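Date: 20 May 2018
Subject: Re: [teach-by-demo] Hand guiding vs. remote for PC teardown

On the Carura list someone wrote:

> We are starting on desktop PC disassembly and have to pick a way to
> record demonstrations. Our Spahić leader arm works over the network,
> but the operators say they lose the feel of the part. Is anyone
> guiding the arm by hand for this kind of work? How many
> demonstrations before the policy does anything useful? And do you
> use the wrist view only, or a fixed view as well?

We have done both since February, so I can answer some of this.

For anything that involves pulling a part out of a socket or slot, we guide by hand. Put the arm in freedrive, hold it close to the tool flange, and keep the pendant where your other hand can reach it. A memory module tells you through your hand when it lets go. Over the remote link we bent two latches in one afternoon because the operator kept pulling at an angle. 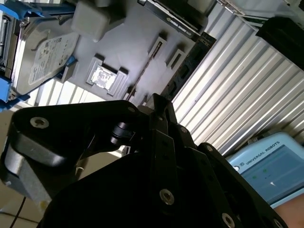

The cost is that your arm and sleeve end up in the recording. We handle it by replaying the recorded joint path with no one touching the robot, and keeping the replay as the training data. Of 136 hand-guided runs on memory and cards, 80 replayed cleanly enough to keep. Most of the rest failed because the chassis had shifted a little between the first pass and the replay. Clamp it. Rubber feet are not enough.

Set the payload correctly before you start. Ours was wrong for the first week and the arm drifted down whenever somebody let go, so every approach in that batch sags toward the board.

For cables we went the other way. Guiding by hand puts your forearm between your eyes and the harness, and people start making odd detours to see past it. Remote control with the Rorurex handset is slower but the paths are better. Keep the speed cap low near the drive cage.

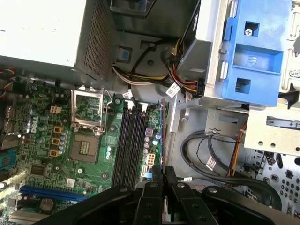

On the number of demonstrations: 16 per subtask got us a policy that reaches the right slot most of the time on a chassis it has already seen. It does poorly on a different model. We split the job into 3 subtasks (reach, grip, pull) and label the boundaries ourselves. The automatic splitter in Pronamon puts the grip boundary too early, and we gave up on tuning it.

We record the wrist view and one fixed view. With the wrist view alone, the fingers cover the part at the moment you most want to see it. If you can only have one, I would still take the wrist and tilt the mount as far as it will go.

I can send the replay script if you want it. It assumes a UR controller and has our paths hard-coded, so it will need editing. Which desktop models are you planning to start with?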